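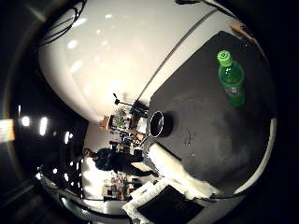 Kellow cell, Clendivbridge workshop
January, started right after coffee

Wrist day! I've been wanting to do this since before the break and kept getting bumped by the Ellwood arm. Kellow has been picking fine on boxes and going sour on anything round, and the green bottle has been the worst of it. It closes, it lifts, and then on the way over the bottle creeps in the grip and comes down at an angle. You can hear it too, a little squeak out of the pads just before it goes.

Plan for the day, in the order I meant to do it: power down, clean the camera, look at the pads, look at the cable run, re-zero the gripper, then bottle trials till I'm happy. In real life I did the cable run first because I leaned on it.

Cable run

Whoever set the loops last time left them long, which I'd defend, short loops are how we lost a connector on Ellwood. But they had worked their way forward along the arm and with the wrist rolled all the way over, the bundle was pulling. Not hard. You could feel it with a finger under it, like a guitar string that's almost in tune. Undid the strap nearest the wrist, rolled the joint by hand to the far stop, let the slack settle where it wanted, strapped it there. Rolled it to the other stop. Still slack. Lovely.

I did the hook-and-loop straps and left the zip ties in the drawer. Please can we all leave the zip ties in the drawer. Every time one gets snipped the tail ends up on the table and then the camera finds it and the picker tries to pick it.

Checked the jackets all the way down with the lamp. One shiny patch where the bundle rubs the housing, no copper, no cracks. Put a wrap of felt tape on it and marked the edge of the tape with a paint pen so we can see if it walks.

Camera

This is the part I really like. The lens on the wrist camera is so wide that it sees nearly everything in the room, and that means it also sees every thumbprint. Air first, then the lens tissue, one wipe in one direction, new tissue, one wipe the other way. No glass cleaner! The spray gets under the bezel and sits there.

Before cleaning, the ceiling lights had a milky halo on them in the live view. After cleaning, the halo was gone and the edges on the tabletop came up so crisp that I went and got people to come look. The old calibration still lined up within what we allow, so I left the calibration alone. Note to whoever is on next: I did NOT loosen the camera bracket. If the overlay looks shifted tomorrow, it isn't from today's cleaning, go look at the bracket screws first.

I checked those with the small torque driver anyway. Two of them turned a hair before the click. Same pair as last time, I believe, so next go I'd like to back them out, clean the threads and use a drop of the blue stuff. Didn't want to do it today because that does mean a recalibration and I wanted bottle time.

Finger pads

OK so here's the fun part. Pads came off with the flat pick, no drama. Looked at the gripping faces under the magnifier. The texture is still good at the base and polished nearly smooth toward the tips, and the polish is worse on one pad than the other. That tells you the fingers aren't meeting square. One finger gets there first and does all the rubbing, the other one comes along afterward and just holds.

I had a pair of the softer Dostent pads put aside and fitted those. They go on with a push and a quarter turn, and you want to feel the lip seat all the way around. If it doesn't seat, take it off and start over, don't squash it on, the lip folds under and then you've got a pad that looks right and wobbles.

Cleaned both finger beds before fitting. There was a good amount of gray fluff packed in behind the old pads, and I'm fairly sure it's from the white cloth we use in the soft goods runs. It sheds like a dog. We should either wash that thing or swap it. It's a great test object though, it drapes differently every single time, so my vote is wash.

Squareness: closed the gripper slowly on a strip of paper and pulled. Tight at one side, slid out easy at the other. So the magnifier was telling the truth. Loosened the finger mount on the tight side, put in the 4 mm reference block, closed down onto it with low force, tightened up evenly. Paper test again and the drag was the same all the way across. I did that a few more times just because it was so satisfying.

Re-zero

Run the open/close homing from the maintenance page and not from the task page. The task page version looks like it does the same job but keeps the old closed position and you end up with the gripper thinking it's holding something when it's holding air. We've all been caught by that. It's in the Ellwood book as well, with a lot of underlining.

After homing, empty close reads as empty. Close on the block reads as block. Good.

Bottle trials

Set the table up as a normal mixed run, nothing tidied for the occasion. I like doing the first trials with clutter on the table. If you clear everything away you get a beautiful result and then it falls over as soon as somebody puts a cup back.

Force at the old setting to begin with, to change one thing at a time. Slow approach, hand on the stop. First close on the bottle and no squeak! I may have cheered. Ran the lift low, hung there a bit, brought it down. Then started nudging the speed.

What I noticed, in no special order:

The new pads wrap a little. On the hard pads the bottle was really held along a line. With the soft ones you get a patch, and the bottle wall gives a bit under them as well, so the whole grip is calmer.

Grabbing at the shoulder is still a bad idea. The taper pushes it out of the fingers no matter what you put on them. The picker seems to like the shoulder from some approach angles, probably because it's a nice clear shape from up there. I've put a keep-out on the cap and shoulder for the time being. It's commented in the config under Kellow, trial only.

Labels are slipperier than bare plastic. Not by a lot, but if one finger is on the label and the other is on plastic, the bottle wants to turn. I'd love to try this properly with the label facing all different ways and keep a table of it.

The place motion is where the remaining trouble is. On the way down it's steady, and then at contact, if the bottle is tipped, the tip of it takes the load and the whole arm leans on it for a moment before the force check reacts. The check works, it just works late.
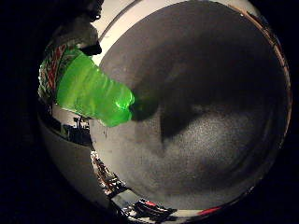
Remark from the Ellwood side, read over my shoulder and then insisted upon: the late force check isn't a wrist problem at all, it's the filter on the force signal, and on Ellwood they had the same lean at touchdown until they shortened the filter window and slowed the last bit of the descent to match. Do only the first and you get false stops from the arm's own vibration. Do only the second and everything takes forever. Also, check the payload setting, since new pads weigh different from old pads and the arm feels that as a push.

I had not touched the payload setting. Went and weighed old pads against new on the parts scale and there is a difference, small, but the force baseline did sit a bit off with the gripper empty and it came back to center once I put the new number in. Great catch, credit to the Ellwood bench, I owe them the good coffee.

Then did the filter and the descent together as told. Saved the old values in the comment line so we can go back. The difference at touchdown is really nice to watch. It comes down, it feels the surface, it stops. Before, it came down, it felt the surface, it thought it over.

I also tried it with the bottle gripped crooked on purpose, to see what happens when the pick goes badly. It stops on first contact now and backs off without shoving. It doesn't right the bottle, it has no idea the bottle is crooked, but it doesn't force it either and that was all I wanted from today. Getting it to notice the angle from the wrist view would be a great little project. The camera is right there! It's practically touching the thing.

Two things went wrong and should be written down. I left the maintenance speed limit on for a whole batch and wondered why the cycle was so slow. And I had the pad bag on the table edge within reach of the picker, which dutifully tried to pick the pad bag. Pad bag now lives on the hook.

State of the cell as I leave it

New pads on, both fingers. Old pads are in the labeled bag, please keep them, I want to measure the wear against the spare set.
Cable bundle re-strapped, felt tape on the rub spot, paint mark at the edge.
Camera cleaned, bracket not moved, calibration unchanged.
Finger mount squared, homed from the maintenance page.
Payload updated. Filter and descent changed, old values in the comment.
Keep-out on cap and shoulder, trial only.
Speed limit back to normal (yes, I checked).

For next time

Give the pads a wipe with the damp lint-free after every soft goods run, it takes no time and the fluff is what kills the grip. Look at the paint mark before you start. Thread cleaning on the bracket screws, and leave roughly two hours for it with the recalibration. Ask Dostent if the soft pads come in the longer size, as I'd like more finger past the bottle than we have now.

The metal cup hasn't been tried on the new pads yet. I'd start it at low force and keep a hand on the stop, the rim has always been the odd one. Leaving that for whoever gets in first, and I'm a bit jealous.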